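Gripper trial: pre-run safety checklist and comments
Basin wipe-down task, Hatuscombe test bathroom, June

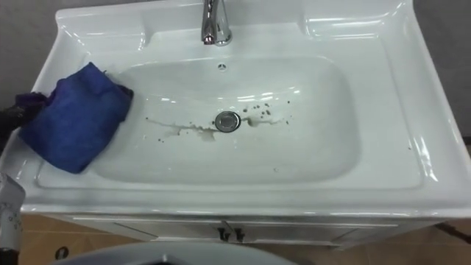 Left gripper holding the blue cloth at the rim, basin still marked around the drain.

Filled in by: Babatunde Onuoha
Checked by: Dace Dambrauskienė
Grippers compared: Dzene two-finger (A), Forken soft-pad (B)

1. Area and access

1.1 Doorway clear, sign up outside — Yes
1.2 Emergency stop within reach of operator — Yes
Comment: Tested from both standing positions. The button on the Irance controller has a stiff collar and needs a firm push. Sheldon would like the spare one fitted before the next set.
1.3 Floor dry where operator stands — Yes, after mopping
1.4 Cabinet doors shut and staying shut — Yes
Comment: Handles are at the front centre, so keep the forearm path above the sink top on the way in.

2. Arm and controller

2.1 Speed limit set to trial value — Yes
2.2 Force limit set and read back — Yes, 26 N at the fingertips
2.3 Joint covers on, screws tight — No
Comment: One screw missing from the left wrist cover. Replaced by Rasmus before power-up. Check this again whenever the gripper is swapped.
2.4 Cables clear of tap and sink rim — Yes
2.5 Controller log cleared and started — Yes
Comment: Log for A starts at run 526. Log for B starts at run 555. The gap is the bench runs, please leave them in.

3. Grippers

3.1 Fingertips free of cracks and splits — A yes, B see comment
Comment: B has a shallow nick on the inner pad. Accepted for this set. Change the pad if it gets longer.
3.2 Splash sleeve fitted — A yes, B yes
3.3 Cloth held with no finger touching the glaze — A yes, B no
Comment: B is wider and needs a higher grasp point on the cloth. With the A grasp point it rubbed on the rim. No mark left, but the run was stopped.
3.4 Cloth released on power loss — A no, B yes
Comment: A holds on. This is how it is meant to work, but the operator must know it before reaching in.

4. Camera

4.1 Lens wiped — Yes
4.2 Glare checked on sink top — Partly
Comment: Strong reflections along the rim and on the right-hand ledge. Filippos lowered the exposure one step. The small specks near the drain could still be picked out, so we kept that setting for both grippers.
4.3 Drain stopper and overflow marked as keep-out for fingertips — Yes

5. After the set

5.1 Arm parked, power off at wall — Yes
5.2 Sleeves removed and dried — Yes
5.3 Cloth bagged and labelled with gripper letter — Yes
5.4 Cycle counter on A written down — 3,011

Open points
Spare stop button: Sheldon Sawatzky
New pad for B: Rasmus Sproģis
Grasp height for B to be set again and 3.3 repeated before any further runs: Babatunde Onuoha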